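Back from the Vovton open day, feet hurt, typing this up before I forget it all. Sorry in advance for spelling.

For anyone new: Vovton is the old seed warehouse where the Enimine lodge has its temple room, library and the little recording booth they do the podcast from. Once a year they open the doors. 7 dollars in, under 12s free, tea included. I got there at ten past and there was already a line down the ramp.

Library first. 200 books on the open shelves, the rest behind glass, ask and they unlock it. Mostly tarot, qabalah, a good run of old astrology almanacs with somebody's pencil notes all through. No borrowing unless you are a member. I sat with a bound set of lodge newsletters for way too long. Whole page in one of them arguing over incense charcoal. Loved it.

Then the temple room. Shoes off. Smaller than it sounds on the recordings, black and white floor, heavy curtains, very good echo. They did the short banishing for visitors, no robes, and explained each part after. A bit fast. People next to me were lost by the second quarter, nobody handed out the words. Would of helped. The closing chant was worth the drive though, goosebumps.
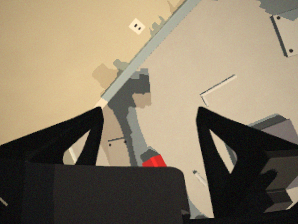
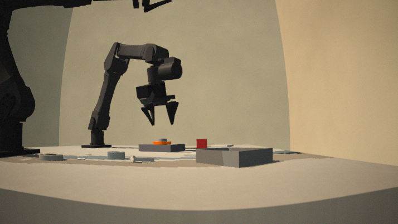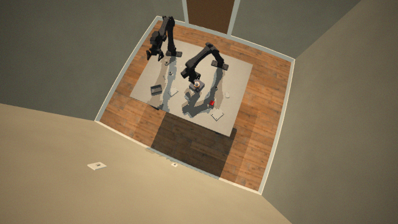
Computer renders, all three. Robot parts in black.

Booth tour at 2. Three at a time, so you wait. Blankets on the walls, one good mic, two bad ones. They edit on an old desktop and the guided meditations are done in one take, late, when the trucks stop. Asked if the Hijazi series is coming back (the chants and frame drum one, went quiet after episode 50). Answer was "we have the tapes", so make of that what you will. I am hopeful.

Talks were upstairs. Caught the one on dream journals, missed lunar timing as the soup line was endless. Dream one was solid. Keep the notebook under the pillow, write before you talk to anyone, don't interpret for a month. Speaker kept losing the microphone. Stairs are steep and there is no lift, worth knowing.

Stalls: candles, oils, hand drawn decks, a lot of brass. Zedex had the table by the door with their resin blends, strong stuff, I could smell it from the parking lot. Bought the cedar one and a cheap pendulum. Cash only at most of them, bring small bills.

Parking is bad. Use the feed store side. Food was lentil soup or lentil soup.

Going again next year, probaly earlier, and straight upstairs for the talks. Will post the dream notes when I find the page I wrote them on.

3 comments

mossandmyrrh
Was there too! Agree on the banishing, way too quick. Did you get the name of that almanac with the notes?

quarterpast9
Please tell me the drum series is really coming back. Episode 31 got me through a whole winter.

tinbell
Is the library open other times or just the open day? Their page doesnt say.

We use cookies to remember your settings and count visits. Accept / Manage choices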